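The month the bottles fought back

Hello from the sorting bench! I promised a few of you some pictures from the Plonum job, and since April was mostly spent finding out why the left arm kept stopping dead, you're getting the faulty month, warts and all. The task is simple enough to say out loud: two arms, a tableful of empties, one bucket. Lorcan Conneely wrote the control side and I look after the hardware (and the tea).

The trouble was a grip fault. The left arm would close on a bottle, decide it was squeezing too hard, and freeze with its fingers shut – no alarm, no message, just a very stubborn arm. We had almost 80 of these in the log before anyone spotted that they came in clumps.
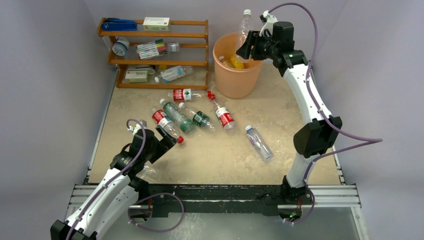
Both arms with a bottle each, the right one over the bucket. Red labels everywhere, I see them in my sleep.

I blamed the bottles first, then the cables, then Lorcan. Cormac Mac Carthaigh from Cronin had a look through the log one afternoon and found the force limit was being reset to its factory value at every restart, so three of our careful changes had never been used at all. Three! I'd spent a whole evening swapping finger pads for nothing.

The safety side bothered me more. With the arm frozen and still powered, it's very tempting to reach in and tug the bottle free, and I did exactly that, once. It let go and swung, and I got a bruise on my wrist. New rule: stop button first, hands second, and it's taped up in big letters by the door.

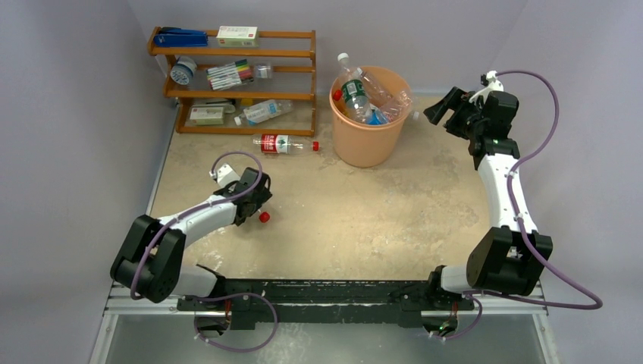 A well-stuffed bin, one bottle still by the rack, and a stray red cap under the left gripper.

The limit now loads from our own file, and we're running 3,000 picks before I'll call it mended. More pictures when we get there.

Comments

Teresa Ó Briain: Ouch, your poor wrist! Does the file get checked at start-up, or just loaded?

Eimear Gallagher: Just loaded for now, Teresa. The check is on Lorcan's list.

Yatziri Quintero: We had the same reset on our Pandix unit, drove us mad for weeks. Lovely to see the bin so full.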